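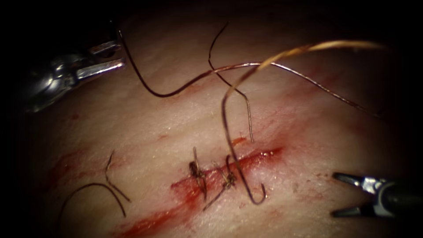
Ekadville workshop pair teach homemade arms to sew

11 February 2022

If you walk past the old Caputo building in Ekadville after supper, you will most likely see a light on in the back, and if you knock, somebody will let you in and offer you tea before you have your coat off. The shared workshop there has been home to all kinds of projects over the years (the canoe, the pipe organ that never quite got its low notes), but the one people keep asking us about this winter is the pair of small robot arms that Fengying Ren and Vilém Michalík have been building on the long bench since July.

The arms are called Skikilus, both of them together, a name that came from Michalík's daughter and stuck before anyone could think of a better one. What they do is stitch. Each ends in a slim set of metal jaws, and the two work from opposite sides of a soft practice pad, the pale kind with fine creases in it like the back of your hand, which has a cut in it stained red for the sake of realism. Two knots sat side by side across the middle of the cut when we looked in, with a loop of dark thread standing up beside them and a couple of snipped ends lying off to one side.

"People see the red and take a step back," said Ren, laughing. "Then they come closer and stay an hour."

Ren spent 17 years repairing sewing machines and says she has been fussing over thread tension for so long that she does it in her sleep. Michalík does the metalwork and most of the worrying. Neither of them has any plans to go near a real patient, and they would like that to be very clear! Their hope is to have a rig that students and hobbyists can learn on, with the drawings given away to anyone who wants to make one.

A person sits at a pair of handles a few feet away and the arms follow along, more slowly and in smaller movements. Getting them to follow smoothly has taken up most of the winter. The first set of joints had so much play in them that the jaws shivered whenever a truck went by, and Michalík ended up making the wrist parts over again 4 times before he was happy with them. Thread is the other headache. It curls, it catches the light, it crosses over itself, and when you are watching on a screen it can be very hard to say which strand is on top.

"I pulled the wrong one so many times," said Deming Cai, who is learning the handles and has put in more evenings than anybody but the builders. "You have to stop and follow it back with your eyes, all the way along, and by then your tea is cold."

The whole thing has cost $3,737 so far, a good part of it on motors, and nearly 38 people have chipped in with money or parts. Chidubem Danladi wrote the control program and is still changing it most nights, to the mild alarm of everyone else. The next job is a foot pedal, so that the driver can pause the arms and shift a hand without the jaws wandering off.

Visitors are welcome in the evenings by the side door on Elow Street. Yiran Mao keeps the list for anyone who would like a turn at the handles, and asks that you leave your drinks on the shelf by the door, well away from the bench.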